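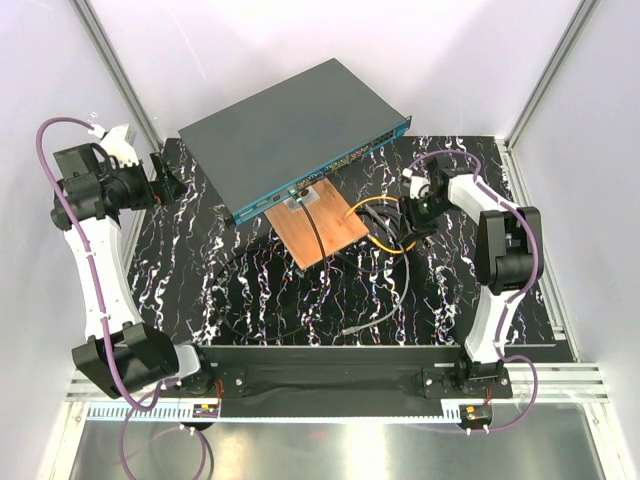

Le poste à deux bras, câble jaune-orangé côté droit

nilberg_atelier
Bonjour à tous ! Je me lance enfin dans l'apprentissage par démonstration sur du câblage réseau. Tout se fait en téléopération, sans une ligne de trajectoire écrite à la main, et franchement je m'amuse comme un gosse. Le but à terme : brancher les câbles dans le switch sans que personne touche aux manettes. J'en suis à 157 démonstrations. Vous iriez jusqu'où avant le premier entraînement ?

Geltwood
Superbe sujet ! Moi je viserais 2000. Les connecteurs, c'est une tolérance ridicule, et le câble ne retombe jamais deux fois pareil.

mavance
Pas d'accord avec Geltwood. 2000 démos moyennes valent moins que 700 propres. Entraîne dès maintenant, regarde où ça coince, et refilme ces passages-là. J'ai perdu tout janvier à empiler des essais où j'hésitais devant le port – le modèle a très bien appris à hésiter.

Geltwood
Ha, pas faux pour l'hésitation. Mais avec 157 tu vas surtout voir un bras qui vise à côté, et ça décourage.

kevser_k
Tu as pensé à varier la pose du switch ? Chez moi c'est ce qui a tout changé, bien plus que le nombre. Et pour l'insertion, fais tenir le boîtier par d'autres pinces, sinon il recule quand on pousse.

nilberg_atelier
Oui pour la pose, je le tourne entre deux séries. Et pour le maintien, regarde :

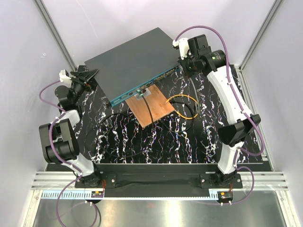 Deux pinces au fond sur les coins du switch, les deux bras de devant sur leur rail

kevser_k
Ah mais c'est génial ! Vous êtes combien à piloter ?

nilberg_atelier
Deux. Özkan prend les bras du fond, moi ceux de devant. Au début on se gênait sans arrêt, maintenant on annonce à voix haute avant de lâcher.

mavance
Joli. Par contre je reste sceptique sur quatre bras : un étau ferait pareil et ça te ferait moitié moins d'actions à apprendre.

kevser_k
Un étau ne change pas l'angle en cours de route – moi je garderais les pinces.

nilberg_atelier
Je vais tester les deux, du coup. Premier entraînement ce soir, je poste les courbes demain !

Geltwood
On attend ça. Et les ratés aussi, hein !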